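Home Talks Speakers Venue Contact

Keeping old office computers going: my notes for the Strachan evening

Start slow, wait for people to sit down. Say hello to the Gorken lot at the back if they made it.

Right, so I look after the computers for a small lettings firm, and I've been doing it for 15 years, which means I've thrown away an awful lot of kit I now wish I'd kept. Tonight is mostly about when to repair and when to give up. I'll try not to rant about printers (I will rant about printers).

First bit is money. Last year we spent 3587 pounds on replacements, and when I went back through the receipts a good chunk of that was machines with one dead part. One! A fan, a stick of memory, a power supply. Pause here, let them groan.

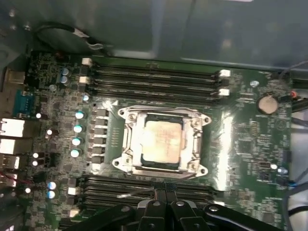
When is a machine too old to bother with?

When it can't get security updates any more, or when the part costs more than a decent second-hand machine. Age on its own doesn't tell me much. I've got a till computer older than my nephew and it's fine.

Next, the spares shelf. Tell the story of the Wemum box — the one I bought at auction for next to nothing, nearly 100 cables in it and not one I needed. Point being, label things as they come in. I use masking tape and a marker, date on the front, where it came from on the back. Ask for a show of hands: who has a drawer of mystery chargers?

Then Pratix. That's our stock list, I've moaned about it before, it's slow and the search is daft, but it does remember what I've forgotten. If you only have a notebook, use the notebook.

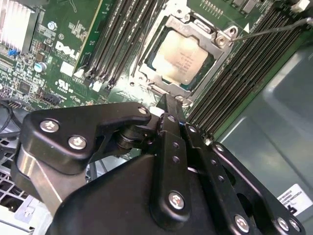
Strachan, August

Second half, after the tea. Keep this shorter than last time, I ran over and missed my bus.

Backups before you open anything. Say it twice. Then switch off, unplug, and put your screws in a saucer — egg boxes are good too if you've got a few different sizes. Take a photo of the cables before pulling any out.

Printers, if there's time. Questions, then chairs back against the wall.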